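I moved into the back half of my grandmother's place in July, mostly to fix the weather vane. Okay, mostly because my lease was up and Calluswood is cheap, but the weather vane was what I told people.

It used to turn. When I was a kid it turned so well you could hear it from bed, a sort of sighing noise over the roof, and Grandma would say the wind was looking for its slippers. Then one winter it seized up pointing at the Wang house across the road and stayed like that for years. Mrs. Wang took it personally! She still does, I think.

So I got the ladder out, and Sneha Pal held the bottom of it and told me everything she'd heard about people falling off ladders, and I brought the whole head down in a beach towel. The rooster was fine. The spindle was fine. The piece in between, the round plate that everything bolts to, came apart in my hands like a stale cracker.

You can't buy one. I called Ikel, who made the thing, and a very nice man laughed for a good long while and then asked if I could send him a picture of the rooster. Rirkus wanted 300 dollars to machine me a new one and six weeks to think about it. I said I'd think about it too.

Then Ye-seo Kang, at the library, slid a flyer over the desk and said they had a printer now, the plastic kind, and had I ever drawn anything on a computer? I had not. I drew that plate 30 times (I kept them all, they're in a folder called NO). I glued the crumbs of the old one together on a cookie sheet and measured them with my grandfather's calipers, and I got the big middle hole right on the second try and the little holes around it wrong for most of August. They're not the same size, that was the trouble. Some are fat and some are skinny and whoever laid them out did it by mood.

The only color left on the shelf was lime green. Fine, I said. It's going on a roof.

I brought it home a little after supper and put it down on the table and just walked around it for a bit, the way you do with a new puppy. 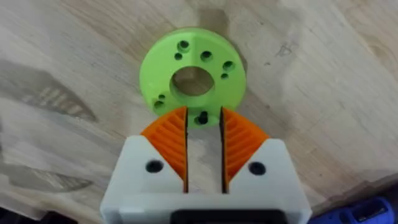

Jouko Vainio wanted to know whether I'd thought about the sun, plastic on a roof all summer long, and did I have any paint. I had not thought about the sun. I had half a can of porch gray, and I shook it next to my ear and it sounded hopeful.

"Two coats," Jouko said. "And grease the spindle, or you'll be pointing at the Wangs till you die."

I asked him if he could hold a ladder. He said he'd rather hold the rooster.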